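Bench Cell Walkaround, Two-Arm Tables
Checklist with comments, revised January 2020
Kept by Saranya Varma, Prorkholm shop floor

Do this before the arms get power. Initial each line. A tick drawn with one long stroke down the whole page will be noticed.

1. Arm mounts tight to the rails, both sides. OK
Comment: Checked by hand, then with the wrench, because my hand is an optimist.

2. Cables along the arm links secured, with slack at every joint. OK, left. REDO, right
Comment: Slack means enough to bend. It does not mean enough to skip rope.

3. Floor tape intact and visible from the door. OK
Comment: The tape has no stopping power whatsoever. Stay behind it anyway.

4. Floor clear of cables. FAIL
Comment: Fourth inspection running. I have started to recognize individual cables.

5. Stop button within reach of whoever is running the cell. OK
Comment: Reach is measured with the operator's arm, from where the operator stands. Divya Raju's arm is not a unit.

6. Speed capped at 100 mm per second for any new job. OK
Comment: The Gestgate controller forgets the cap after a restart. Type it in again.

7. Breakables set on the stand or the tabletop, never on the rails. OK
Comment: See bowl job. 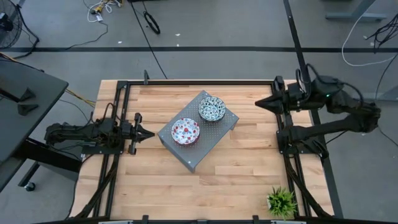

Two arms, one perforated stand, patterned bowls. 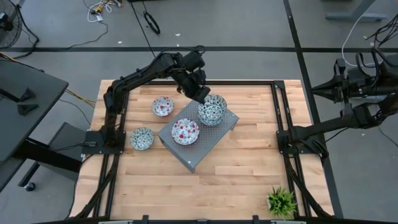 Graziella Longo would like item 7 to go further: nothing breakable on the table until the dry run has been done with plastic, and the dry run signed for by a second person. She has asked for this since June. Agreed, and added as 7a.

8. Idle arm parked, and told to stay parked in the program. OK
Comment: An arm that is holding still is not the same as an arm that is off. Hands out until the power light says so.

9. Gripper fingertips checked for chips and play. OK
Comment: Replace in pairs. One new and one old gives you a very expensive limp.

10. Decorations. NOTED
Comment: The rules are silent on potted plants. Keep it in its corner, and water it with the power off.

Result: pass with conditions. Items 2 and 4 to be fixed before the next shift. Hand the signed sheet to Bindu Mathew. Leaving it on the desk doesn't count.

Comments (4)

Divya Annamalai: Can item 4 say whose cables? Half of ours belong to the Plellex bench and they swear they don't.

Saranya Varma: It can say "whoever is standing nearest." Bring a bin.

Divya Raju: For the record, my arm is a perfectly good unit.

Bindu Mathew: Still waiting on the sheet for the Thevar cell.

8 shares | Contact the shop floor | © Prorkholm | Back to top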